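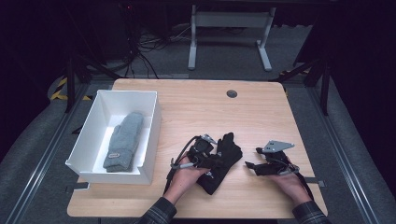 Re: [garba-swap] Odd gloves and mittens, what do you do with them?

2018-02-20

On Sunday somebody wrote:
> We've got a drawer full of winter bits by the back door and half of it
> doesn't match. Do you keep singles? And do the knitted ones go in with
> the rest or separately? Mine always come out covered in fluff.

Oh, I feel your pain! I had 40 odds and ends in ours last May, and that was after I'd sworn I'd sorted it. What works for me is a plain white box with no lid, one for each sort. Knitted things lie flat in the first one, long ways, so a light grey mitten goes in full length with the thumb pointing up and the cuff isn't squashed. (I do like a ribbed cuff, they go baggy so quickly if you roll them up in a ball.) If there's a little label on the cuff I leave it on, it helps when you're hunting for the other one.

Black fabric gloves are the real pest. They all look the same in a dark hallway, so I smooth the fingers out and look for the logo before I decide whose pile it belongs on. Do it on a table, a pale wooden one if you've got it, as you'll never spot black on a dark carpet!

Singles I keep till May and then they go to the swap in Urkau. Last time they had 500 gloves on the tables there, and I came home with two matches, so don't bin yours yet.

As for the fluff, I wash the woollies on 20 inside a pillowcase, and never with towels. Has anyone tried those Stumard drawer dividers? They looked a bit shallow to me for mittens but I'd happily be told otherwise.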